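Changes to the legacy save for the Buchanan family, generation four. Posting these as a thread so the chapter notes stay short. Game is fully patched, no script mods, custom content limited to hair and two wallpaper sets.
2020-02-11

1/ The save now has two residential worlds in play, Woltthorpe and Farkthorpe. Both were built from blank lots. Woltthorpe holds the founder's house and the cemetery. Farkthorpe holds everyone who moved out after generation two.

2/ Aging is on for the played household and off for all others. I toggle it by hand for the cousins, once per chapter, so that school friends don't end up three life stages apart. Last chapter I missed the Farkthorpe side. That is why Skolon was still a teen at his niece's birthday.

3/ Skolon's age is fixed as of this chapter. I moved him to young adult with a cake and left his traits alone. The third trait was rolled. It came up Loves Outdoors, and I kept it.

4/ Heir rules, since Bình Đoàn asked in the comments: firstborn is not automatic. Each child gets one point per maxed skill, one per completed aspiration, and two for finishing the family garden collection. Highest total at young adult inherits. Ties go to the older child.

5/ Household funds are capped at 200 at the start of each generation. Everything above that goes into the house before the handover. The heir keeps the lot and the furniture. Siblings leave with what is in their inventory.

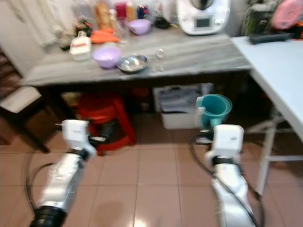

6/ The cap makes the first week slow. Generation three lived on garden sales for most of it. In generation four the heir had a job before moving day, so I expect less of that, and fewer paragraphs about selling onions.

7/ Chapter 39 was played in one sitting and written in two. The wedding, the promotion and the fire all took place in the order shown. The only staged part is the porch conversation, which was posed after the fact because both Sims had gone to bed.

8/ On posing: I use it for dialogue only. If a Sim dies, fails a class or burns dinner, that was the game. I don't reload for story reasons. I do reload for routing failures, such as the toddler who stood inside the fence for a full day.

9/ Screenshots are taken with the interface hidden and edge smoothing on high. I take more than I need and cut to 30 per chapter. Beyond that the page loads badly on phones.

10/ The family tree page is current through generation four. Two corrections: the twins were listed in the wrong birth order, and the founder's second husband was missing altogether. Quang Lâm spotted both. Thank you.

11/ Build notes for the Woltthorpe house. The rear extension is gone. It caused the stair problem, where any Sim going up had to leave by the back door first. The nursery is now on the ground floor and the study took its old room.

12/ The cemetery was getting expensive in load time, so the oldest graves are now in the family vault lot. Founder and first spouse stay outside by the gate. Ghosts still appear at night from both places. I tested this over several nights before saving.

13/ No download for the house yet. It still has wallpaper from a creator who doesn't allow reuploads. I will swap in base game walls and share it after that.

14/ The older chapters, up to November, are being moved to the new page layout. Text is unchanged except for typos. Comments don't transfer, so the old pages will stay up.

15/ Current legacy score is 83 under the rules in post 4, all generations added together. Generation two contributed the least. She spent most of her adult life fishing.

16/ Next chapter covers the move, the first harvest and the heir's first child, if there is one. Name suggestions can go under this post. Please no more vegetables.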